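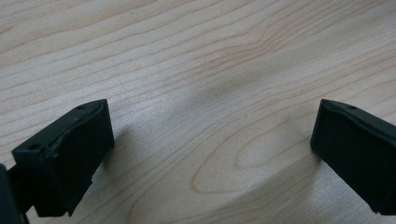

탁상 수납(卓上收納)은 탁자나 책상의 상판 위에 바구니, 선반, 용기 따위를 놓고 일상 용품을 정리하는 방식을 통틀어 이르는 말이다. 벽면 수납이나 서랍 수납과 달리 고정 철물을 쓰지 않으며, 수납구의 하중은 전부 상판이 받는다. 상판의 재질과 색은 수납구의 받침 형태를 정할 때 고려하는 요소에 속한다. 밝은색 나무 상판은 가늘고 긴 결 사이에 타원형 고리가 겹쳐 불꽃이나 아치처럼 보이는 산 모양 무늬가 드러나는 경우가 있고, 바탕이 옅어 점만 한 흔적도 쉽게 눈에 띈다. 이런 상판에 금속 다리를 직접 대는 경우 접촉부에 펠트나 실리콘 받침을 붙인다.

개요

탁상 수납구는 형태에 따라 개방형과 밀폐형으로 나뉜다. 개방형에는 철망 바구니, 철망 선반, 쟁반이 포함되고 밀폐형에는 뚜껑이 있는 상자와 통이 포함된다. 두 형태를 한 상판에 함께 두는 것을 혼합 배치라고 한다. 음료 용기처럼 높이가 있는 물건은 개방형에 두고, 먼지나 습기를 피해야 하는 물건은 밀폐형에 두는 것이 일반적이다.

용어는 통일되어 있지 않다. '탁상 정리', '상판 수납', '데스크 정리대' 등이 섞여 쓰이며, 일부 판매처에서는 철망 제품만을 가리켜 '와이어 정리대'라고 부른다. 본 문서에서는 물건을 담는 구조물을 수납구, 그 안에 담기는 병이나 통을 용기로 구분한다.

분류

헬미 펠토넨(Helmi Peltonen)은 가정과 사무실의 탁자 배치 1,808건을 정리한 자료집 《Rirnano》에서 수납구를 바닥면의 구조에 따라 구분하였다. 이 분류에서 바닥이 판으로 된 것은 판저형(板底型), 바닥까지 선재로 된 것은 망저형(網底型)이라 한다. 판저형은 좁은 바닥을 가진 용기가 기울지 않고 서는 장점이 있으나 물이 고이기 쉽다. 망저형은 물빠짐이 좋은 대신 선재 간격보다 지름이 작은 물건은 빠지거나 걸린다.

자료집은 같은 수납구라도 놓는 방향에 따라 역할이 달라진다고 보았다. 예컨대 윗면이 트인 철망 구조물은 바구니로 쓰이고, 판이 위로 오면 받침 선반으로 쓰인다. 다만 뒤집어 쓰는 용법은 제조사가 허용한 제품에 한하며, 가장자리의 선재 끝이 노출된 제품은 상판을 긁을 수 있어 적합하지 않다.

투명 용기와 덮개

밀폐형 가운데 투명 플라스틱 용기는 내용물을 확인하기 쉬워 널리 쓰인다. 테두리가 두껍고 둥근 것은 손으로 잡기 편하나 빛이 굴절되어 가장자리 쪽의 내용물이 일그러져 보인다. 벽면에 동심원 모양의 단이 있는 성형품은 얇은 벽으로도 형태를 유지한다.

덮개는 전체를 덮는 것과 입구의 일부만 가로지르는 것이 있다. 후자에는 관이나 전선을 통과시키는 구멍을 두기도 하며, 구멍 둘레에는 그로밋(grommet)이라 부르는 고리형 부속을 끼운다. 그로밋은 관이 판의 모서리에 직접 닿는 것을 막고 틈을 줄인다. 교체할 때는 판의 두께와 구멍의 지름을 함께 재야 한다.

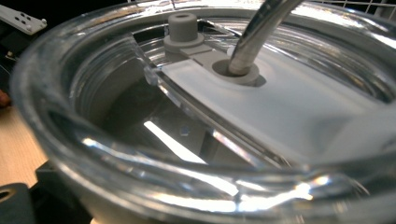
투명 플라스틱 용기의 반투명 흰색 덮개판. 회색 그로밋에 은색 금속관이 끼워져 있다.

관통부가 있는 용기를 수납구 안에 넣을 때에는 관의 길이를 포함한 전체 높이를 기준으로 삼는다. 본체 높이만 재고 선반 아래 칸에 배치하면 관 끝이 윗단에 닿는 일이 생긴다.

철망 수납구

철망 수납구는 금속 선을 격자나 평행선 형태로 용접하고 표면을 도장하거나 도금한 것이다. 백색 도장품은 밝은 상판과 색 차이가 작아 가정용으로 흔하다. 측면의 선 간격이 좁을수록 작은 물건이 빠져나오지 않으나 무게와 청소 부담이 늘어난다. 단수는 1단과 2단이 대부분이며, 2단 제품은 윗단 둘레에 선재를 조금 더 올려 낮은 난간을 만든다. 난간은 물건이 밀려 떨어지는 것을 막지만

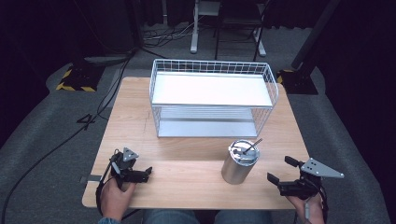
키가 큰 용기가 넘어지는 것까지 막지는 못한다. 무게중심이 난간보다 훨씬 위에 있는 물건은 난간이 지렛목처럼 작용하여 바깥으로 기울 수 있다. 빨대가 꽂힌 원통형 텀블러는 윗단에 올리지 않고 상판에 바로 세우거나 바닥이 평평한 바구니 안에 두는 편이 안정적이다. 수납구 앞에 둘 때는 꺼내는 손의 경로와 겹치지 않도록 좌우 어느 한쪽으로 치우치게 놓는다.

수납구 제작사 Frandsen은 제품 설명서에서 2단 선반의 위아래 칸에 같은 용도의 물건을 나누어 두지 말 것을 권한다. 반면 소매업체 Skotano의 진열 지침은 사용 빈도를 우선하여, 자주 쓰는 것은 용도와 관계없이 윗단에 둔다. 두 방식의 우열에 관해서는 합의된 견해가 없다.

원통형 용기의 배치

텀블러, 보온병, 보관통 등 원통형 용기는 탁상 수납에서 가장 큰 부피를 차지하는 품목이다. 금속제는 비어 있어도 무게가 있어 종이컵이나 플라스틱 컵보다 잘 넘어지지 않는다. 솔질 마감(헤어라인) 표면은 손자국이 비교적 덜 보이며, 광택 표면은 철망과 맞닿는 부분의 긁힘이 두드러진다.

바구니에 세울 때의 일반적인 순서는 다음과 같다. 먼저 바구니를 상판 안쪽에 두고 흔들림을 확인한다. 가장 높은 용기를 뒤쪽 모서리 가까이에 세우고, 낮은 것을 앞쪽에 채운다. 용기는 윗부분을 잡아 수직으로 내린다. 비스듬히 밀어 넣으면 밑면이 철망의 가로선에 걸린다. 용기와 철망 사이에는 7 mm가량의 여유를 두며, 용기끼리는 손가락이 들어갈 만큼 띄운다.

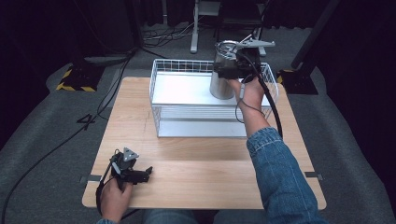 바닥이 판으로 된 흰색 철망 바구니와 그 안에 세운 원통형 스테인리스 용기.

용기가 하나뿐인 바구니는 이동할 때 내용물이 미끄러지므로 들기 전에 용기를 먼저 꺼내거나 칸막이를 끼운다. 칸막이는 측면 철망에 거는 방식과 바닥판에 올려놓는 방식이 있다. Lullirton 규격의 칸막이는 고리가 두 개이며, 선재 지름이 2 mm를 넘으면 걸리지 않는다.

상판의 구획

여러 사람이 탁자를 같이 쓰는 장소에서는 상판에 테이프를 붙여 수납 구역과 작업 구역을 나누기도 한다. 회색이나 백색의 폭이 좁은 테이프가 쓰이며, 구역 전체를 두르지 않고 좌우 끝만 짧게 표시하는 경우가 많다. 나무 상판에 오래 붙여 둔 테이프는 떼어 낸 자리의 색이 주변과 달라질 수 있다. 남은 접착제는 미지근한 비눗물을 적신 천으로 먼저 불리고, 용제는 도막이 약한 상판에 쓰지 않는다.

관리

철망은 마른 솔로 교차점의 먼지를 털어 낸 뒤 젖은 천으로 닦고, 물기를 없앤 다음 상판에 올린다. 도장이 벗겨진 선재는 녹이 상판에 옮을 수 있어 보수 도료를 바르거나 교체한다. 투명 용기는 연마제가 든 세제로 닦으면 흐려진다. 그로밋은 떼어 따로 씻고, 굳거나 갈라진 것은 새것으로 바꾼다.

같이 보기
식기 건조대, 서랍 칸막이, 텀블러, 나뭇결

분류: 수납용품 | 가정용 금속제품 | 탁자

최종 수정: 3월, 목요일 오후

독자 의견 (3)

선반장인
판저형에 물 고인다는 부분 공감합니다. 저는 바닥에 규조토 매트 잘라서 깔아 씁니다. 매트 두께만큼 난간이 낮아지는 건 감안하셔야 해요.

moon_desk
2단 선반 아래 칸 높이는 보통 얼마로 나오나요? 본문에 치수표가 있으면 좋겠습니다. 텀블러가 빨대 때문에 안 들어가서 반품한 적이 있습니다.

하루정리
moon_desk님, 제품마다 차이가 커서 표로 묶기 어려울 것 같습니다. 빨대를 뺀 높이와 꽂은 높이를 둘 다 재서 가시는 게 제일 빠릅니다.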